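Diddale Laundry Liquid – 2 litre refill

Our everyday liquid for colours and darks, made at Erkanlow and sold in refill pouches. Suitable for front loaders and for hand washing. Lightly scented, no brighteners.
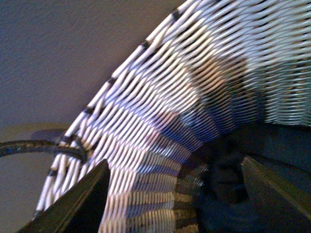
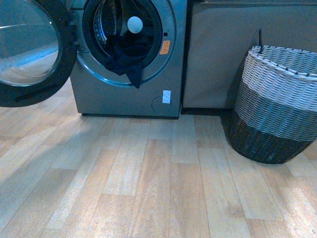
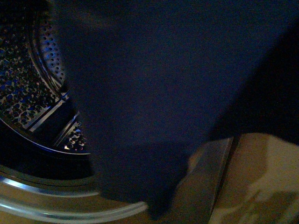

Pour into the drawer, or use a dosing ball for short cycles. Works from 20 degrees. Do not use on wool or silk – see Diddale Delicates instead.

Pack size: 2 litres
Case: 8 pouches
Cap: screw, resealable
Store upright, away from frost and out of reach of children.

Orders of more than 300 pouches are sent by pallet from our Droltwood depot.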